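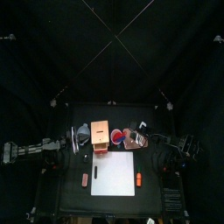
Dunkler Tisch, schwarzer Stoff ringsum, Sachen an der hinteren Kante aufgereiht

Kontrolle Schneemessfeld Clurkham, Samstag, 3. August 2019
Anfahrt über Bulville, Forstweg wieder frei

Mast, Abspannung: i.O. Ein Spannschloss nachgezogen (Nordseite)
Ultraschallsensor Schneehöhe: Nullpunkt passt nicht, Gras zu hoch. Gemäht, neu abgelesen, ok
Schneekissen: Frostschutz nachgefüllt. Schlauchschelle rostig, beim nächsten mal mitbringen!
Niederschlagswaage: Eimer geleert, Prüfgewicht 300 g aufgelegt, Anzeige stimmt
Strahlungssensor: Kuppel verschmutzt, gereinigt. Libelle mittig
Logger Grelia: Lücke im Juni, 55 Stunden. Ursache unklar, Firma Pavliuk anfragen
Akku: 100 % angezeigt, trotzdem älteres Modell. Tausch vor dem Winter
Solarpanel: Halterung fest, Kabel angenagt, provisorisch getapet
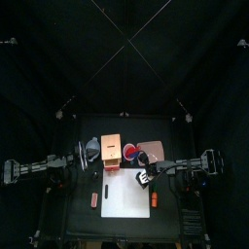
Durchscheinender bläulicher Kunststoffbehälter auf schwarzer Tischplatte

Zaun: zwei Pfosten locker, Kühe waren drin. MANGEL
Trittleiter: Fuß fehlt, nicht mehr benutzen. MANGEL
Erste-Hilfe-Kasten: vollständig, Ablaufdatum nachtragen
Schneesonden: Markirung bei 100 cm kaum lesbar, nachmalen
Schlüssel Hütte: klemmt, Grafit

Offen: Schelle, Akku, Zaun, Leiter. Rest erledigt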